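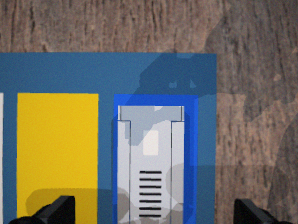 ## Plenau sim package – review before we spend real money

27 August 2024

Wrote this up fast, budget call is soon. We bought the Plenau planning package in March so we could test the sorting cell in simulation before ordering an arm. 2 seats, 50 bucks each per month. Mahlet Abdella signed off on it, I did most of the clicking.

Good stuff first. Setup was quick. Wood table, blue mat, colored panels, arm on its pedestal, done before lunch. You can move the pedestal and see right away if the reach still works. That alone probaly saved us from buying the longer arm.

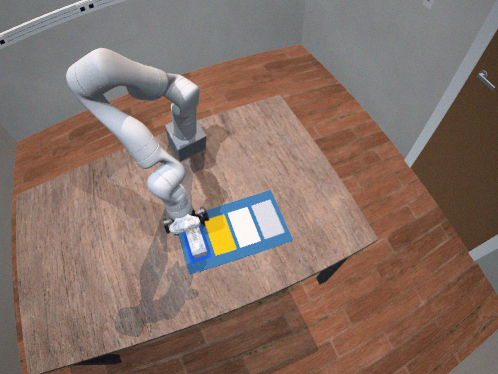 Table size is the other thing. Henok Adugna wanted the big one, I wanted smaller. After playing with the layout I'd still go smaller – most of that top is bare and we pay for floor space. Henok disagrees, fine.

Gripper library is thin. Chunky two-finger type is ok for boxy parts. Anything soft, forget it. Close-up views are usefull for checking finger clearance on each side of the part, but shadows get heavy and I couldn't find a way to turn them down. 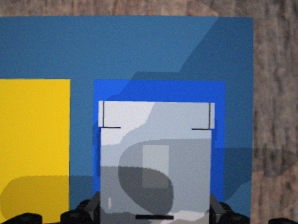 Export to the quote sheet is bad. Cable, mounts and freight all missing, had to add by hand. Support answered 85 percent of my questions, slow on the rest.

Worth it? For planning yes. For final numbers no – get a real quote from Vevden or whoever. Would renew one seat, not both.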